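Weso 카트 주니어 육성 사업 중간 보고
수신: Skato 후원사업 담당 Ngozi Dauda
작성: Živko Leka
작성일: 2018-06-28

1. 총평

먼저 결론부터 적습니다. 5월까지의 성적표는 좋아 보이지만, 저는 이 숫자를 그대로 믿지 않습니다. 주니어 드라이버 네 명이 전원 예선을 통과했고 그중 한 명은 시상대에 올랐습니다. 다만 그 경기는 비 때문에 두 차례 중단되었고, 상위권 팀 두 곳은 아예 출전하지 않았습니다. 지난 보고서에 쓴 "뚜렷한 상승세"라는 표현은 이번에 철회하고 싶습니다.

2. 주행 훈련

상반기 누적 주행은 573랩입니다. 계획서에 적은 목표는 넘겼습니다. 그런데 이 중 상당 부분이 같은 코스, 같은 타이어, 비슷한 날씨에서 나왔습니다. 기록이 줄어든 것이 실력 때문인지 코스를 외운 덕분인지 지금 자료로는 구분이 안 됩니다. 하반기에는 Etim 서킷에서 최소 한 번은 합숙을 해야 한다고 봅니다. 임차료 견적은 아직 받지 못했습니다.

코치진은 브레이크 시점이 일정해졌다고 평가합니다. 저도 텔레메트리를 확인했는데, 직선 끝 1번 코너에서는 맞는 말이고 나머지 구간에서는 잘 모르겠습니다. 구간별 표는 별도 파일로 보내겠습니다.

3. 시설 및 비품

사무동 정비는 일정대로 진행 중입니다. 수납 쪽은 큰 문제가 없고, 헬멧 건조대는 납품이 늦어져 아직 설치하지 못했습니다. 업체에서는 다음 달이면 된다고 하는데, 5월에도 똑같은 답을 들었습니다. 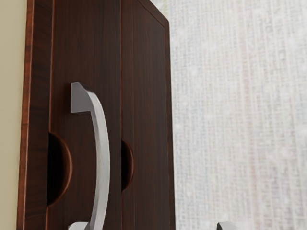

그림 1. 짙은 갈색 나뭇결 수납장, 렌더링

정비 구역 바닥 보수는 견적 두 건을 비교한 뒤 보류했습니다. 싼 쪽은 배수 공사가 빠져 있었습니다. 배수를 빼고 바닥만 새로 까는 것은 돈을 두 번 쓰는 일이라고 생각합니다. 승인해 주신다면 하반기 예산에서 다시 올리겠습니다.

4. Aleck 데이터 분석 프로그램

솔직히 가장 실망한 부분입니다. 도입 당시 설명회에서는 랩마다 자동으로 개선점을 짚어 준다고 했습니다. 실제로 받아 본 조언은 "더 늦게 제동하십시오"가 대부분이었고, 이미 늦게 제동해서 코스를 벗어난 랩에도 같은 문구가 떴습니다. 연장 계약 여부는 9월까지 미루기를 권합니다. 그 사이에 코치가 손으로 쓴 메모와 프로그램의 조언을 나란히 놓고 비교해 보겠습니다.
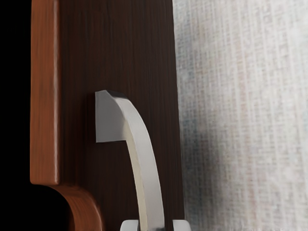 비교 방법은 단순하게 잡았습니다. 같은 드라이버의 같은 세션을 두고 어느 쪽 조언이 다음 세션 기록에 반영되었는지 봅니다. 표본이 적어 확실한 결론이 나올지는 의문이지만, 지금처럼 인상만으로 판단하는 것보다는 낫습니다.

5. 예산

집행률은 67퍼센트입니다. 시점을 감안하면 빠른 편입니다. 타이어와 운송비가 예상을 넘었고, 운송비는 하반기에도 줄어들 이유가 없습니다. 장비 보험료는 100퍼센트 선납했으므로 추가 지출이 없습니다. 교육비 항목에 남은 돈을 운송비로 돌리자는 의견이 내부에 있으나 저는 반대합니다. 드라이버 교육이 이 사업의 명목인데 그 돈부터 깎으면 설명할 말이 없습니다.

6. 요청 사항

Etim 합숙의 원칙적 승인과 바닥 보수 재상정에 대한 의견을 부탁드립니다. 시상대 사진을 홍보에 쓰는 건은 앞서 적은 경기 사정을 함께 밝히는 조건이라면 이의가 없습니다. 다음 보고는 9월 비교 결과가 나온 뒤에 드리겠습니다.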